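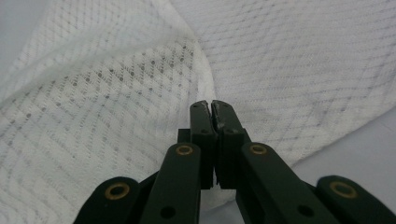
Cloth looks solid when you wear it, but most of it is full of holes. A T-shirt, a bed sheet and a sock are all made of threads, and between the threads there are gaps. Often the gaps are too small to notice. In a white fabric with an open weave like this one, they show up as tiny gray dots, and the dots run in slanted rows across the folds. Air can pass through gaps like these. So can water, light and dust, if the dust is fine enough.

How cloth is made

There are 2 main ways to turn thread into cloth. The first is weaving. One set of threads is stretched tight on a frame called a loom. These threads are the warp. Another thread, the weft, goes over and under them from side to side. Woven cloth does not stretch very much. Jeans and bed sheets are woven.

The second way is knitting. A knitted fabric is made of loops, and each loop is pulled through the loop before it. When you tug on a sweater, the loops change shape and the sweater gets wider. When you let go, they spring back – unless you pulled too hard.

Why holes keep you cool

Your body makes heat all the time. On a hot day you sweat, and the sweat dries into the air. Drying uses up heat, so your skin cools down. If your shirt has plenty of gaps, the damp air next to your skin can get out and drier air can get in. A plastic raincoat has no gaps for air in the plastic itself, so you may feel sticky inside it.

Why holes keep you warm

Sweaters have holes too, and they are warm. Heat moves slowly through air that is standing still. The fuzzy yarn in a sweater holds many small pockets of still air close to your body. On a windy day the wind pushes that air out, and you feel cold. A jacket over the sweater stops the wind.

Try it yourself

You will need a clean sock, an old cotton handkerchief, a plastic bag, a cup, a rubber band and a spoon of water. Do not put the bag over your face.

Stretch the handkerchief over the cup and hold it on with the rubber band. Drip the water on top and wait. Write down what happens. Dry the cup, then do the same with the sock and with a flat piece cut from the bag. Which one let the water through first?

Now hold the sock up to a lamp. Stretch it with both hands and look at the light coming through. Then do the same with the handkerchief.

Words to know

Loom – a frame or machine for weaving
Warp – the threads stretched tight on a loom
Weft – the thread that goes across the warp
Yarn – a long strand of twisted fibers

Sheehan Science Pages for Kids, November 2018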